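Witum Assembly

The Witum Assembly is the elected council of the district of Witum. It has 57 members, each chosen by a single ward under preferential voting. Terms run for five years.

The Zalness party has held a majority since the last boundary changes. Its leader, Piret Kazlauskienė, trained as a labour lawyer and entered the Assembly as the member for Georgiou.
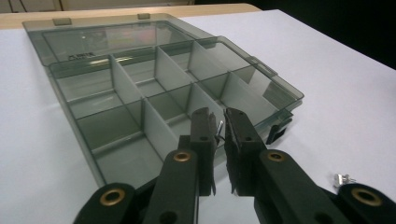

The main opposition is the Nevlow List, led by Kanini Kinyua. It draws most of its support from the harbour wards and favours a return to proportional seats, which were abolished along with the upper chamber.

Candidates must live in the district and lodge the signatures of 300 enrolled voters. Vacancies are filled by by-election, except in the final October of a term, when the seat stays empty.

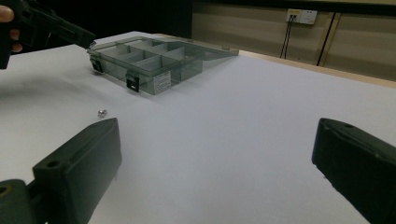
Who chooses the speaker?
Members elect the speaker by secret ballot at the first sitting, and the speaker then votes only to break a tie.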